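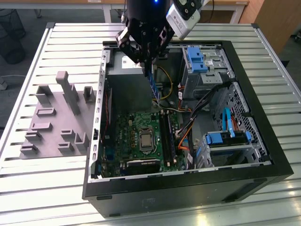 Dukside Opens Its Desktop Rebuild Shop to the Public

FOR IMMEDIATE RELEASE
25 March 2024

Hi, I'm Henk Baert, and I run the rebuild shop at Dukside. I've been asked to write our announcement myself this time, so please forgive me if it reads more like a letter than a press release!

The news first: starting in July, anyone in town can bring us an old desktop computer and have it checked, cleaned and fitted with new memory or a new drive. Up to now we've only done this for schools and small offices. Last year we put 755 desktops back on desks, and 163 of those went to the Meijer after-school centers, which had been getting by with machines that took forever to open a single page.

I get asked a lot why we bother with big old towers when everybody wants a laptop. Well, I love a tower. You lay it on its side, take the panel off, and it's all right there -- the power supply with its tangle of yellow wires, the processor in its metal socket, the long memory slots with their little latches. Half the time a memory module is all a slow computer needs. Line up the notch, press it straight down, and listen for the latches. (If it doesn't want to go in, please stop pushing. It's backwards.)

I'm also a big fan of colored parts. Blue plastic latches on the drive cages, an orange SATA cable, a light blue one, a thin red one along the wall of the case... when you're working your way through a pile of towers on a long afternoon, being able to follow a cable by its color is a real gift. All-black cables are very handsome and I grumble at every one of them.

Our partner Helon is supplying the tested memory and drives for the new service. Kondier will take whatever we can't use, so if your computer is past saving you can leave it with us and go home with your hands free. We're starting with 26 drop-off appointments a week and hope to add more once we see how it goes.

A few things to know before you come in. Bring the tower only and leave the monitor, keyboard and mouse at home. Copy your files first if the computer still starts up -- we're careful, but old drives have a mind of their own. If you'd like your drive handed back to you instead of reused, say so at the counter and we'll put a tag on it. And don't worry about the dust! We have seen dust you would not believe.

Appointments open in the last week before launch, and you can book at the Dukside front desk or by phone. Reporters who'd like to stop by are welcome any time we're open. Ask for Henk, and wear something you don't mind getting a bit dirty.

Press contact: Henk Baert, Dukside rebuild shop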